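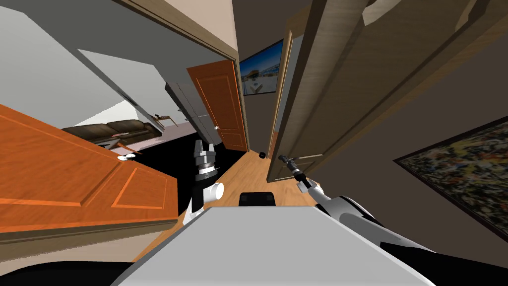 According to Edgars Pētersons, a horn adds no energy to a sound, and most of the trouble people have with old gramophones and new loudspeakers comes from expecting it to. The diaphragm moves the same air either way. What the horn changes is how much of that movement leaves as sound.

Engineers describe this as a matching problem. A diaphragm is stiff and fairly heavy, and air is neither. Left in the open, a small diaphragm pushes air sideways as much as forwards at low frequencies, and very little of its work is radiated. Put a narrow throat in front of it and the air has nowhere to go but along the tube. Pressure at the throat rises. As the tube widens, the pressure falls and the moving area grows, so that at the mouth a broad, gentle wave passes into the room.

The rate of widening sets the lower limit. In an exponential horn the cross-section grows by a fixed proportion for each step along its length, and below a certain frequency the air in the throat stops behaving as a useful load. Slow growth gives a low limit and a long horn. Fast growth gives a short horn that sounds thin.

Mouth size matters as well. The usual rule is that the distance round the mouth should equal one wavelength at the lowest frequency wanted. For 506 Hz that gives a round mouth 22 cm across, small enough for a shelf. For 161 Hz it gives 68 cm, and the owner has to start moving furniture. When the mouth is too small, part of the wave is reflected back down the tube, and the response shows peaks and dips that the ear hears as a hollow or honking tone.

Ewurabena Ackah repairs acoustic gramophones in Edcombe and measures each horn before and after work. Her test signal sweeps up to 3000 Hz. She does not go higher with acoustic machines, as the sound box usually gives up before the horn does. The faults she finds are ordinary: a leaking joint at the tone arm, a loose seam that buzzes, paint applied so heavily inside the throat that the diameter has changed.
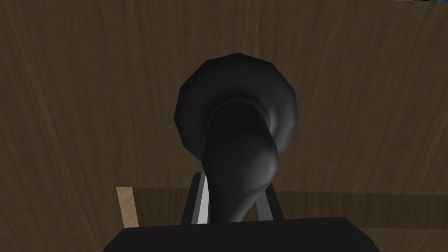

Whether the cross-section must be truly round is an old argument among builders. Petal horns, made of flat strips of metal joined edge to edge, were common long before anyone could measure them properly. Their area still grows at the intended rate, and at the wavelengths concerned the corners have little effect. The black flared form against the wood grain has a rim of this sort, roughly circular overall but made up of straight segments, and a mouth so shaped would serve about as well as a smooth one. A bend in the neck needs more care. Where the tube is narrow compared with the wavelength, sound follows the curve with little loss. Near the mouth the path along the outside of a bend is noticeably longer than the path along the inside, and the upper frequencies begin to cancel.

Folded horns are designed with that in mind. The Biven cabinet places all 4 of its turns in the first half of the path, and the Grillano does much the same with a single long curve. The Adomaitis is straight throughout and needs the depth of a wardrobe. Its maker offers no smaller version.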